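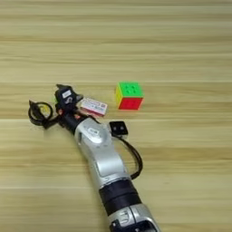
The wooden table, with a puzzle cube on it.

Minutes, Infrastructure Security Working Group
Sep 27, 2019

Chair: Alcides Inga
Minutes: Haziq Lumbantobing, who was four minutes behind everyone else and therefore got the job
Also present: the Clivo application team, two people from the Pratberg office on the phone, one of them audible

1. Minutes of the last meeting
Approved with one correction. The Clivo team did not "agree to rotate the signing keys." They agreed to discuss rotating the signing keys. The chair asked if the discussion had taken place. It is on the list for item 5.

2. The Durkska phishing messages
Alcides went over what we know. A message claiming to come from the payroll desk went to 1032 mailboxes. It asked people to confirm their direct deposit details on a login page hosted at a domain one letter away from ours. The mail filter stopped none of them, having been told in January to trust anything with the word "payroll" in the subject line after a complaint about late pay stubs.

40 people entered a password. Second-factor prompts blocked most of the logins that followed. Three accounts were on the exception list and had no second factor. One of those belonged to a shared mailbox on Durkska, our internal ticket system, and was used to read open tickets for most of an afternoon. Nothing was changed or deleted, as far as the logs go. The logs go back nine days.

Pratberg asked what was in the tickets. Haziq said mostly printer complaints, plus two database passwords pasted in by staff who wanted faster service. Both passwords were changed the same evening.

Decisions:
The payroll filter rule is gone. It will not come back under another name.
All 40 passwords have been reset and active sessions closed.
Log retention on Durkska goes up to 100 days. Storage cost to come out of the working group's budget, which gives us something to do with it.

3. Exception list for second-factor login
The list was created for a two-week migration and is now in its third year. Alcides read it aloud. It contains service accounts, several former employees, and one entry that says only "ask Wei." Wei is the old build server, so asking was not productive.

The Clivo team said that removing their service accounts would break the nightly deploy. The chair asked which ones. They said they would need to remove them to find out. After some discussion this was accepted as a plan, to be done during working hours with someone watching.

Decision: former employees come off the list today. Every remaining entry needs an owner with a pulse and an end date, or it goes at the next meeting.

4. Password manager rollout
We bought 1000 seats. The number in use was described by Pratberg as "encouraging," and on a second request as 100. The main obstacle is that the browser extension asks for the master password every fifteen minutes, so people have been keeping it in a text file on the desktop. Haziq will raise the timeout to four hours. A reminder about text files will go out, from an address that doesn't look like the payroll one.

5. Signing keys
Not reached in the time available. The Clivo team expressed regret.

6. Any other business
Pratberg would like the meeting moved an hour later. The chair would like Pratberg to get a phone with a working microphone. Each side will consider the other's request.

The training slides still tell people to look for spelling mistakes as a sign of a fake message. The Durkska message had none, while our own warning about it had two. Slides to be rewritten.

Action items
Alcides: report on the phishing messages to management, two pages at most, no diagrams
Haziq: log retention, extension timeout, training slides
Clivo team: test removal of service accounts; signing keys, first on the agenda next time
Pratberg: list of seat holders who have never logged in; microphone

The meeting closed when the next group began standing in the doorway.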